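Kitchen Robot Upkeep: What Works in a Small Galley

Filed under: Countertop, Wiring, Things With Knobs

I have been looking after one kitchen arm since May, which in this house makes me the senior engineer. It came from Grisunex with a 27-page manual, of which 3 pages concern the arm and the rest concern my legal position. What follows is what I do. Yvonne Heywood, who had one before me and gave me her spare cables, does half of it differently and her toast is no worse.

Give it a fixed landmark

The arm needs something on the counter that stays put, and a cutting board is good for this. Pick a board and stick to it. I changed mine once for a nicer one and spent the evening watching the gripper close with great confidence on the air where the old one had ended. If you must swap boards, redo the counter setup from the beginning. The shortcut in the menu is called Quick Align and it is neither.

A board with a groove round the rim gets crumbs in the groove. Brush it out before a run.

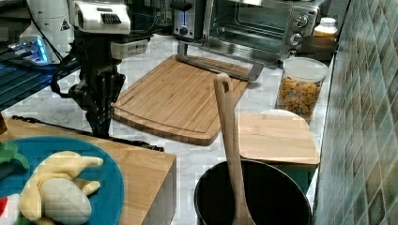
Cables first, always. Most of what I took for a failing wrist joint in the first weeks was a cable with too little slack. Move the arm by hand through its whole reach with the power off and watch the loops. If one goes tight, let out a bit more and try again. If one drags over the counter, take some back. There's a happy length somewhere between a bowstring and a jump rope, and you'll find it on the fourth try.

Use hook-and-loop ties. Zip ties look very professional until you need to get at one wire, and then you are standing there with nail scissors next to an expensive cable.

Fingers

Wipe the gripper fingers after every session that involved real food. Damp cloth, a drop of dish soap, then a dry cloth. Keep spray cleaner away from the joints; spray the cloth. Butter is the worst. Jam at least announces itself.

Practice on plush food for as long as you can stand it. A toy banana forgives a strong grip and a real one does not, and you will be the one cleaning the real one out of the knuckles. I start each new grip setting on 7 and work down from there. Yvonne starts at 3 and works up, and owns more intact fruit.

The oven door

Glass doors are hard on these machines, or at least on mine. Stick a small piece of matte tape on the handle if your arm keeps missing it. Check how far the door reaches when it's open, too, and do the check with the oven unplugged and cold. Any towel on top comes off before anything gets switched on, and so does whatever else has settled up there.

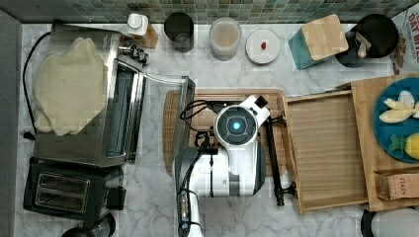 Oven door open over the board, arm in close. Leave room for both.

Dust and vents

Any vent on the sensor housing wants a soft dry brush every couple of weeks, more if you bake. Flour gets in there. I use a paintbrush from the Meltwood hardware store that has never met paint. Canned air only pushes the flour further in, where it becomes a service call.

When it stops for no reason

Mine shows code 367, which the manual lists as "Other." In order, I try:

Emergency stop button released? (It's this.)
Plug seated at the wall
Wrist connector seated
Power off, make coffee, power on

If the coffee is finished and the arm still sulks, take the wrist module off, look for bent pins, and put it back. Tighten the screws a little at a time, going corner to corner. I keep the right hex key taped inside a cupboard door, having bought it twice.

Next month: descaling the kettle, by hand.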